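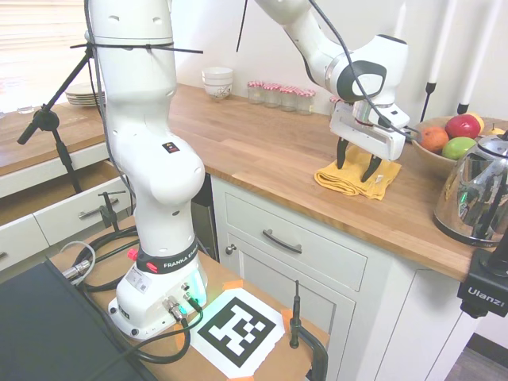
Robot arm at the kitchen workstation, gripper over a folded yellow towel.

Safe Use of Robot Arms in Shared Workspaces: Frequently Asked Questions

Issued by the Office of Laboratory Practice, Urrutia Institute. Revised April 2018.

Who must follow these rules?
All staff, students and visitors who enter a room in which a robot arm is installed. The rules apply whether or not the arm is powered. Contractors are covered by the same rules and must be accompanied by a trained operator.

Who may operate an arm?
Persons whose names appear on the operator list for that workstation. To be listed, a person must complete the two-part induction and be signed off by the area supervisor. The list currently holds 57 names and is reviewed every September.

I was trained at the Udano building. Is that training valid at the kitchen workstation?
Part one carries over. Part two is specific to each workstation and must be taken again.

Where may I stand while the arm is moving?
Outside the marked boundary. No one may reach across the counter, open a drawer or adjust a stand while motion is enabled. If an object has to be moved by hand, stop the arm first and wait for the operator to confirm aloud that it is stopped.

Are glass and ceramic items allowed on the counter?
Yes, if they are listed in the task sheet. Bowls, plates and jars that are not part of the current task should be kept toward the back of the counter, near the wall. Chipped or cracked items must be removed at once.

May an electric kettle be used in a task?
An empty, unplugged kettle may be used. Heating water within reach of an arm requires written approval.

How should cables be routed?
Cables that travel with the arm must be secured along its links with enough slack for the full range of motion. Cables on the platform must not cross the area in which the gripper is working. Check all connectors before the first run of each session.

May I move a marker or a clamp?
No. Printed markers and the clamps on the platform are part of the calibrated setup. If one has shifted, stop work and notify Dardo Mansilla. Calibration must be repeated before work resumes.

What has to be entered in the log?
Operator, task sheet number, start and end time, and any contact between the arm and an object or surface that was not planned. Entries are made in Cudance on the same day.

What counts as an incident?
Any contact with a person, however light; any broken item; any stop that the operator did not call for. Use Form 26 and leave the workstation as it is until it has been inspected.

Whom do I contact?
Operator list and induction: Kelly Inskip, extension 91.
Incidents and written approvals: Renata Barrientos, Office of Laboratory Practice.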